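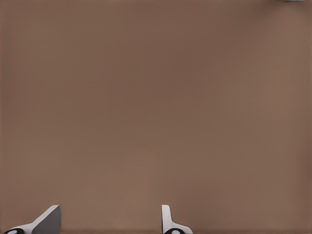 January, notebook, started 9:40 in the morning with the second coffee

Okay, picking up where I left off, which was in the middle of being annoyed at DNS. Kedir's overnight run finished and the results are sitting in the shared folder. Before I forget what I did and why, let me get it all down, since the last time I trusted my memory I spent an afternoon redoing a control test I'd already done.

Short version of where we are: we have probes on two networks, Godura (the mobile one) and Amis (home broadband). Both run the same test list. The list has 700 addresses on it at the moment, mostly news sites, human rights groups, messaging services, a few VPN providers, some religious sites and a pile of boring stuff we keep in as a baseline. From the last full pass, 19 of them fail on Godura and load fine on Amis and from our control server. I want to know what is doing the failing.

First thing I did was split those by how they fail. Most give a wrong DNS answer. You ask the Godura resolver for the address and it hands you back something in a private range, so of course nothing connects. Three resolve properly, the TCP connection opens, and then the whole thing dies during the TLS handshake. Those three are the interesting ones and I'm going to be stubborn about them.

DNS ones first, though, to get them off the desk.

Tried each against the Godura resolver, then against a public resolver from the same SIM. With the public resolver every one of them came back correct and the page loaded. So that's plain resolver tampering, nothing fancy, and anybody who changes one setting on their phone gets around it. I reran the lot at noon with fresh caches because Dumisani asked (he always asks about caches, and he was right about it in the fall, so fine). Same answers.

One oddity: the private address it hands back isn't the same every time. I saw two different ones. No pattern by site that I can find. Could be two resolvers behind one address with slightly different configs. I wrote both down in the raw file under "sinkhole a" and "sinkhole b" and I'm leaving it there for now.

11:55. Side trip. One of the failures was a recipe blog! I got very excited for a minute, thinking we had a great example of overblocking, and then I looked it up properly and the domain had expired and somebody had parked it. The control server happened to have an old record cached, so it looked healthy from there. That means the count I gave Kedir this morning is off by one and I need to tell him. Also means our control isn't as clean as I've been pretending. Note to self: flush the control before each pass and log that it was flushed. I've added a line to the script that does it. It's ugly, it works.

Lunch.

1:20. Back to the handshake failures. What I see in the packet capture, for all three sites:

TCP handshake completes normally
client sends the hello
a reset comes back very fast
a moment later the real server's reply shows up, too late

The late reply is the lovely part. If the server itself had hung up on us it wouldn't go on to answer. So something between us and the server is sending the reset, and it's racing the real answer and winning. The hop count on the reset packets doesn't match the hop count on the packets from the server either. The reset looks like it has come a much shorter way.

So then, is it reading the server name in the hello, or is it going by IP address? Easy enough to check. I sent a hello to the same IP with a harmless name in it (used one off our baseline list). No reset. The server complained about the name, as it should, and we had a perfectly normal conversation about it. Then the reverse, connecting to our own box with the blocked name in the hello. Reset, straight away. I actually said "ha" out loud.

So it's name based and it lives on the path. I'd call that solid for the three sites on Godura. I would not call it solid for anything else yet.

Tried a few variations while I had the setup warm:

Blocked name in capitals: still reset.
Blocked name with a made-up subdomain in front: still reset.
Blocked name with some letters stuck on the end: no reset.
Hello split across two TCP segments, with the break in the middle of the name: no reset, page loads.
Same thing on a different port: still reset.

The split one I ran several times over because I didn't trust it. It holds. So the box isn't putting the stream back together before it looks, or it isn't bothering to when things get busy. I don't know which and I can't tell from out here. I'd like to try it at night and again in the evening peak and see if it changes.

2:45. Dumisani came by and poked holes, which is what he's for. His points, as well as I can get them down:

He wants to know if the reset happens going the other way, from a server outside to a client inside. Fair. We can do that with the Ntuli box if it's back up. (It's not back up. I checked. The disk filled with logs again, my logs, yes, I know.)

He thinks I'm too quick to say "on the path" when it could be a box beside the path that gets a copy of the traffic. And he's right, the late reply from the server fits that better! If the thing were truly inline it could simply drop the real answer. It doesn't drop it. So I'm changing my wording above in the draft to "beside the path, injecting resets" with a question mark after it until we've tested more. Leaving what I wrote above as it is, so I can see how I got there.

He also asked if we'd looked at the Amis side with the same care or just assumed it was clean because the pages loaded. Um. We assumed. Adding it to the list.

3:30. Did the Amis pass after all because it was bugging me. All the same names, same tests. DNS answers all match the control. Handshakes all complete. No resets. But two of the sites load very slowly there, and I mean slow enough that I went and made tea. I ran the same downloads against baseline sites of a similar size and those were quick. Then I ran the slow ones again and they were less slow. I'm not touching that. Throttling is miserable to prove and a single afternoon isn't going to do it. It needs a couple of weeks of timed pulls, at fixed hours, with a baseline next to each one. I've asked Kedir if he can set up the schedule using the Wodine scheduler, given he's the only one of us who can configure it without swearing.

Kedir says yes, and also says please stop changing the test list in the middle of a run. I did that, I'm sorry. From now on the list gets frozen at the start of each pass and gets a version number. The one I used today is list version 13.

Things about the list, while I'm here. It's too heavy on English-language sites. When I go down it I recognize most of the names, and I shouldn't, I don't live there. We need people who really read the local news to tell us what's missing. Kedir has two contacts who are willing to look at it but they don't want their names anywhere, including in this notebook, so I'll just say "reviewers" and please everybody do the same in commit messages. Somebody put initials in one last month. I've asked for it to be scrubbed.

On that subject, the probe logs still record the full local IP of the phone when a test errors out. They're not supposed to. The normal path trims it, the error path doesn't, I found it by accident while reading the failures. I've patched the error path and I'm going back through the old logs tonight to trim those too. The public export is on hold until that's done. I know we promised it for this week. Tough.

4:50. Writing up what I'd be happy to put my name to, so the draft doesn't drift:

Godura's own resolver gives false answers for a set of sites. Confirmed today, repeated, a public resolver gets around it.
For three sites on Godura the connection is reset after the hello, and it depends on the name. Confirmed, with captures saved.
The resets look injected. Likely, I'd like one more kind of test.
Amis doesn't block these sites as of today. Slow loading on two, cause unknown, do not publish.

And what I'm not happy to say: who ordered it, when it started, or whether it's the same list everywhere in the country. We have one SIM in one city. I keep seeing "nationwide" creep into the draft and I keep taking it out.

To do, in whatever order I get to it:

Fix the Ntuli disk, rotate the bloody logs
Run the reverse direction test for Dumisani
Repeat the split hello at night and at peak
Send Kedir the corrected count
Finish trimming old logs, then lift the hold on the export
Ask if anyone can lend us a second SIM on Godura from a different town
Check whether encrypted hello works on any of the three, if the servers even support it

5:15. Quick look at that last one before leaving. One of the three supports it. With it switched on the page loads, no reset. Captures are in the folder next to the others. Haven't tried it a second time yet, laptop's at six percent and the charger is at home.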